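11/27/22

Ok. Quick one, I have to be up early and my back is done.

Whole day on the odds and ends. Still not finished!! I said I'd be through it by lunch, ha. Started on the hall closet, got sidetracked by the kitchen drawer, went back to the closet, then the Jevlow boxes that have been sitting under the stairs since the move. 17 of them, I wrote the numbers on the sides in April and then never opened a single one.

Rules I made for myself this morning over coffee: if it's broken it goes. If I have two it goes. If I can't say what it is it goes. Broke the third rule before ten o'clock, there's a black plastic cap thing on my desk right now that I'm sure belongs to something.

Things found so far. The good scissors. The other good scissors. A Katance gift card, balance unknown, need to call. Four phone chargers for phones I don't have anymore. Recipt for the couch, $242, which I remember as being way more than that. The spare mailbox key!! Paid to have a new one cut in April. Of course.

Small stuff is what kills me. Big things are easy, a lamp is a lamp, you keep it or you don't. But then you get down to the bottom layer and it's all bottles and brushes and little packets and half of something, and every one wants its own decision.
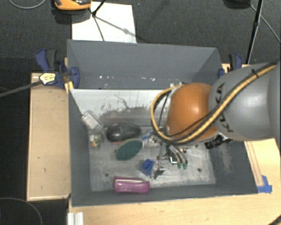

So I changed the system after lunch. No more piles on the floor, piles on the floor just spread. Everything loose goes in one bin first, no thinking, then I take things out one at a time and each has to go somewhere before I touch the next. Bathroom, desk, kitchen, Pumar bag for donations, trash. Went much faster. Well, faster till I hit the photos. Lost an hour there. Don't open the photos.

Hairbrushes, why. I use one. Kept the one I use and the travel one, rest in the trash, felt guilty, took one back out. Computer mouse I'd forgotten I owned, tried it on the laptop, works fine, so now I have a mouse. Bottles I was strict with. Anything with less than an inch left got rinsed and recycled, and a lotion that smelled like crayons went straight out.

Drove the first load to Pumar before they closed. Guy at the door said no bedding this month, so the blankets came home again and are in the trunk. Will try Ouazzani on the way to work, they had a sign up about blankets. Stopped for gas. Forgot milk.

Dinner was toast and the end of the soup. Ate standing up becuase the table is covered.

Still to do
- boxes 12 thru 17
- top shelf of closet (need the ladder)
- call Katance about the card
- blankets
- shelf paper for the drawer, measure first this time
- milk

Box 9 was the weird one. All cables and one baby shoe. Not mine, not anybody's I can think of. Put it on the windowsill for now, couldn't throw it out.

Hall closet door closes all the way for the first time since we got here. Opened and shut it a few times. Hands smell like dust and old soap, going to shower and then bed, leaving the kitchen light for tomorrow me, the bulb's flickering again, add bulbs to the list

Contact | © 2022 | Back to top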